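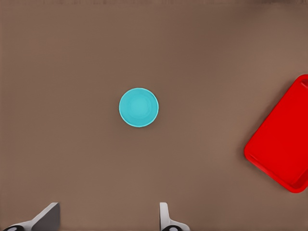
A small round turquoise bowl on a plain brown tabletop.

News > Community > Food and Drink

Last updated: 4:40 pm

Pratlow's soup lunch finds a new home in the old Juvwood hall

If you have lived in Pratlow for any length of time, you will probably have eaten at the soup lunch at least once, and if you haven't, your neighbour has and will tell you which one to ask for. The lunch has spent its last two winters squeezed into the back of the library, between the large print shelves and the photocopier, and everyone was very good about it. In March it moves down the hill to the old Juvwood hall, which has a proper kitchen, a ramp at the side door and enough room that people can push their chairs back without bumping the person behind.

Mackenzie Wong has been running the lunch for most of its life and is plainly delighted. She had been asking after the hall ever since the dance school left it, and had almost given up when the letter came.

"I read it standing in the driveway with the groceries going soft," she said. "Then I rang everybody I could think of, and then I rang my mum again because I'd forgotten to tell her about the stove."

The stove deserves a mention, being a six-burner that came with the building and works beautifully now that the gas has been looked at. At the library there were two hot plates and a slow cooker, and anyone who wanted seconds of the barley had to be quick about it. The new kitchen will let the cooks make three soups at a time (one of them always without meat) and bake the bread on the spot, where it used to come over from Clallthorpe in the back of a station wagon.

The last lunch at the library drew 109 people, a record, and a fair few of them ate on the front steps with their coats on. The hall seats more than that comfortably, although Wong would like it known that the steps are nice too, and face the afternoon sun.

Getting the place ready has cost $852 so far, nearly all of it paint and a new tap. Much of that came from the cake stall outside the pharmacy, which raised $800 over the summer, helped along by a lemon slice that sold out before ten in the morning more than once. The remainder came out of the honesty jar.

Liette Vachon, who taught at the primary school for 35 years and must have had half the town through her classroom, will look after the baking. She has settled on a plain white loaf, a brown one, and a dark caraway rye from a recipe handed on by the Grīnberga family, who had the bakery on the corner before it became the real estate office. Older readers may remember that rye. It came wrapped in paper with the end twisted, and it was rarely still whole by the time it got home.

"I've made it nine times now and I'm happy with the last two," Vachon said. "The colour is right. The crust could be a little harder, but people have their teeth to think of."

Lunch will be served from noon until the pots are empty, usually a bit before two. There is no set price, and a jar will sit by the door as it always has. Children are welcome, and so are dogs, provided they stay out on the grass, where there will be a bucket of water for them.

The organizers would be glad of a few extra hands for the drying up, and of any big saucepans with lids that are sitting unused at the back of a cupboard. Pans can be left at the library desk during opening hours, with a name on a bit of tape underneath if you would like them back. Pumpkins are also being accepted, and Wong says she has never yet turned one away, including the one that needed a wheelbarrow.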